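Re: [teleop-chat] hand guiding vs. remote for the dish rack task
From: Renu Tyagi
Date: 12/12/2019

Hi Satish and all,

On 12/12 Satish Nair wrote:
> Are you still pushing the arm around by hand for the
> plates, or have you gone over to the remote handles?
> My hand-guided runs come out jerky near the rack.

Gone over to the handles, and I'm not going back! Mine were jerky too (I kept leaning on the elbow). I've done 25 runs with the handles since lunch and only threw out 8, mostly me squeezing too early. My favourite trick is to come in low with the fingers open and then just wait a second before closing on the rim. 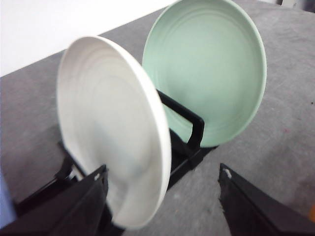 Wrist view, white plate nearest, green one behind the divider.

The wrist view is all I look at now, and I've stopped peeking over the top of the monitor. Depth is still a guess for me near the divider, so I go slower there. Hemant thinks slow demos teach it to dawdle, and he may be right, but I'd sooner have slow ones than chipped plates.

Satish, what colour is your rack? Does your gripper get lost against it on screen?

Cheers,
Renu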